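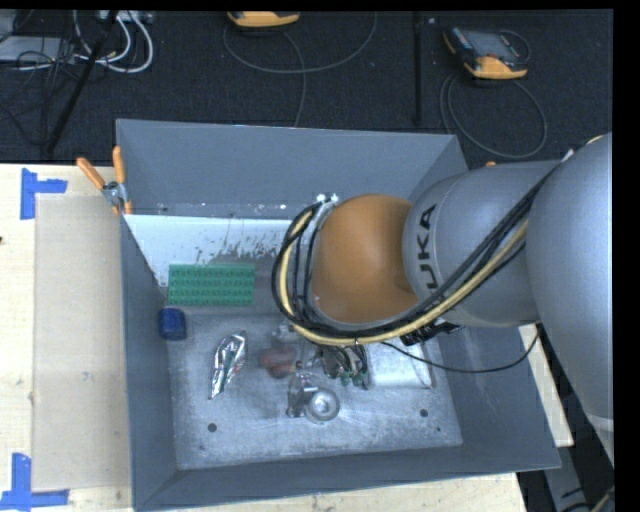 Firkisel is our planning and perception software for picking mixed items out of deep bins, and if you have ever tried to write that kind of program by hand, point by point, you already know why we spent so long on it. Flat tables are friendly places. Bins have walls, and corners, and things lying up against both. Take a gray bin with sloping sides and a scuffed metal floor, put a crinkled foil-like package at a diagonal in it, tuck a small blue object against the left wall, and then ask an arm with a thick bundle of cables looped around its wrist to reach in with a multi-fingered gripper. Every one of those details matters to a planner. The foil throws bright reflections into the depth data, the gray parts blend into the gray floor, and the cables need room of their own. Firkisel was written with all of that in mind.

What it does

You give Firkisel a point cloud or a depth image, a model of your arm and hand, and the shape of your bin. It gives you back a ranked list of grasps, each with a full path in and a full path out, checked against the walls the whole way. You can take the top one and go, or you can look through the list and apply your own rules first (lots of our customers have a favorite finger pose, and we would never want to take that away from anybody!).

It doesn't need a trained model of every item. Objects are split up by shape and surface, so a box, a cup and something soft can all be in the bin together, and you don't have to tell it what they are called.

What's in the package

Prornik, the perception module. Cleans up depth data, fills the holes that shiny surfaces leave behind, and separates items from the bin floor. It has a setting for bins that have been worn and scratched over the years, so old marks are less likely to be taken for small parts.

Vídalín, the motion planner. Handles arms with six or seven joints and hands with 2 to 4 fingers. Cables and hoses can be entered as a soft envelope that bends along with the wrist, and you can make that envelope as generous or as snug as you like. We suggest starting generous.

The bin editor. Enter the corners of your bin and the slope of each wall, or touch them off with the arm and let the editor do the sums. Clamps, brackets and anything else standing up from the rim can be added as keep-out blocks. Please do add them, even the little ones.

The replay viewer. Each pick attempt is saved with its input cloud, the grasps that were considered and the path that was chosen. You can step back through it slowly, change one setting, and plan the same pick again without moving the arm at all. We use this every day ourselves, and it is probably the part we are fondest of.

What you'll need

A 64-bit Linux computer with a recent graphics card
A depth camera with a clear view into the bin
An arm controller that accepts streamed joint positions
A fixed bin, or a way to find the bin before each pick

Firkisel plans the motion and hands it over. Your safety equipment and your controller's own limits stay in charge, and the software is not a replacement for either.

Sample settings

The installer comes with 51 sample bins and over 53 recorded clouds, so you can get a feel for things on a laptop before you go anywhere near your robot. Most people start by opening one of the cluttered ones and nudging the wall clearance up and down to see which grasps drop off the list.

Licensing

Licenses are sold per arm, with all the modules included. Updates are covered for 2 years, and you can keep using the version you have after that. Schools and university labs can ask for teaching terms.

To request a trial copy, write to the Urkar software desk using the contact form, and tell us a bit about your arm, your hand and your bin. A drawing of the bin helps a great deal, and a pencil sketch is fine.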